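The sorting room at Clarnovcombe, one year in
September 3, 2018

The supervisor of the returns shed at Bagheri has the kettle on before I've got my coat off, and she's already apologising for the biscuits. She has worked here long enough to remember when the shed was a loading bay with a tarp across one end, and she agreed to talk to me about robot arms on the condition that I didn't use her name ("my mum would frame it, and then I'd never hear the end of it") and that I let her start with the people.

So we start with the people. Bagheri takes in mixed goods that have come back from shops and mail-order outfits all over the region, the sort of stuff that arrives jumbled in a carton with no paperwork and has to be picked out, looked at and sent somewhere sensible. For most of the shed's life that meant standing at a bench and reaching into a bin, all day, with the same arm.

"I've got a good shoulder and a bad shoulder," she says, "and you could've walked down that line and guessed everyone's good one. We'd swap sides after smoko, and we had a physio come in, lovely fellow, and he'd show us the stretches and we'd do them for a fortnight and then it'd get busy and we'd forget. You get into a rhythm and you don't want to stop, even when you should."

The first arm came in with a small firm called Arnska, who do the setting up and the software side and who, she is keen to tell me, were very decent about being asked the same question five times. The project has the name Plisico, which was chosen before she was involved and which the crew shortened to Plis within the week. There are 3 arms now. One of them stays on trial work, learning its way around awkward things, and the other two take a share of the ordinary load.

I ask whether people were frightened for their jobs, and she puts her mug down and takes her time.

"Of course they were. I was. We had a meeting in August last year, everyone in together, and I'd promised myself I'd be cheerful about it and then someone asked me straight out if we'd all be here at Christmas, and I said I didn't know. I think that was the right answer, though I felt sick about it at the time. We were all here at Christmas, as it happens. One went part-time later on, but she'd been wanting to for ages, and one moved over to dispatch and says it's too cold."

What changed was the shape of the day. There's less reaching and a good deal more looking. Someone has to decide what goes into the trial bin, keep an eye on the grips, and write down what was tried and how it went. In August the trial arm logged 2,341 picks, and 1,535 of them were marked as clean, meaning the thing was lifted and set down where it was meant to go without any help. She knows both figures by heart and is a bit embarrassed that she does.

"My husband says I talk about it like it's a kid learning to swim. And I suppose I do! You find yourself saying come on, come on, you've nearly got it. It's the floppy things and the clear things that are hard, and anything with skinny bits sticking out. Stuff you or I would pick up without a thought, while we're chatting about the footy."

She walks me through to the trial bench and we stand there for a good long while, mugs in hand, talking in the lowered voices people use around a sleeping baby.

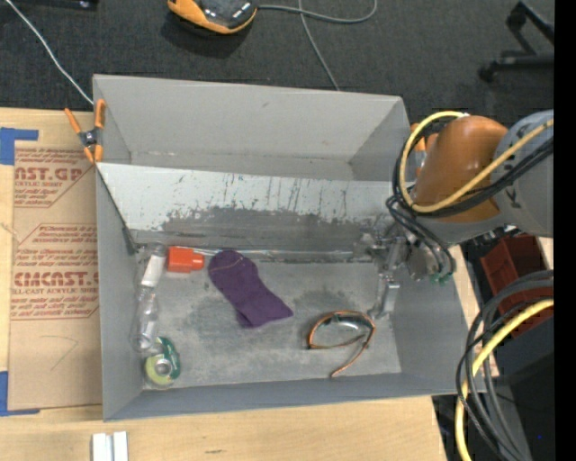
The trial bin, with the gripper down beside a pair of glasses. A purple sock lies further along.

Glasses are a favourite topic with her. A person takes them by the bridge or folds the arms in first, she says, and it had never crossed her mind that she was doing anything clever until she had to explain it to an engineer with a notebook. There was a whole afternoon of that, with the older hands from the bench showing how they'd go about it and the Arnska people asking them to please do it again, slower.

"That was a good day for us, I reckon. Some of that crew have been told their whole lives it's unskilled work. And there they were, getting asked to slow down so somebody could learn it."

She isn't starry-eyed. The shed is quieter, and she misses the noise. The talk along the line used to carry people through a long afternoon, and now that they're spread out, each minding their own patch, she has had to put a proper tea break back on the roster so that they see each other. Pay was slow to catch up with the new duties as well, and she had to go up to the office and nag. It's sorted now, she says, mostly, and she gives me a look that suggests she'll be going up again.

Her shoulder is better. She still can't hang out the sheets without swearing, but she's back in the garden, and she sends me off with a bag of lemons that I really couldn't refuse.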